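Rules for people standing around during handheld gripper sessions?
Posted by harholm_hank, 15/02/2024

Hi all, I help run a small recording setup where we do kitchen tasks with a pair of handheld grippers (the kind with the marker cubes on top), and I've been asked to write up our house rules. I have most of a page. Where I'm stuck is the floor space. How close do you let other people get to whoever is recording? And do you have anything written down about cables? We're on toaster oven tasks right now, 22 takes per batch, and the room gets busy.
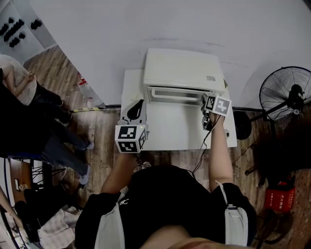

Toaster oven task, both grippers in hand, seen from above.

I'd love to copy somebody's homework on this. Thanks!

Ferdinand Eberhard
Hey Hank, we went through the same thing at Cornville last April and ended up with a pretty short sheet. Ours says 3 feet clear on both sides of the operator, and you can go tape that on the floor tonight. In your picture I see a fan right next to the table and a basket past it, and I'd move both. Same with the bottle on the floor by the wall. The cable from the right gripper goes down over the table edge toward the person, and that's the one I'd write a rule for: clip it to the strap or the sleeve, with enough slack to reach the back of the oven, and check it before every batch. We also keep hands and grippers away from the markers (no thumbs on the cube, no stickers, no tape) and wipe them every 40 takes or so. Oh, and oven unplugged unless the task really needs heat!! We had an argument over that one and I won.

bruvel2
just use common sense, we never wrote anything down and its been fine

Sisodia_lab
I'd go with Ferdinand's list, but our rule for bystanders is a little different. We allow 2 people besides the operator, and they stay behind a line and don't talk to the operator mid take. Anybody else waits in the hall. Put a name on the sheet for who gets to call stop, too. Ours didn't have one for ages and people just sort of looked at each other.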